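Open day at Junarance: table setting, slowly

Our August outing took us to the Junarance open day, where a robot arm was promised to lay a place at a kitchen counter. The leaflet claimed 2,669 practice runs and a success rate it didn't print. I asked for it twice and got a second leaflet.

Twelve of us stood behind a rope for the 3 p.m. demonstration. The arm is slow – slower than any child told to set the table – and between moves it waits long enough for people to start chatting. The staff were friendly and talked a lot about homes of the future. They talked less about price, or what happens when the forks are in a drawer.
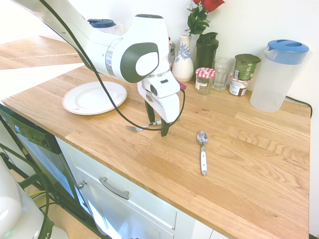

The arm above the fork, with the spoon and plate to either side.

I'd go again, mainly to see it try a sink full of dishes. Members who want a look can ask at the Wutness desk for the next open day. Parking is free, and the coffee isn't.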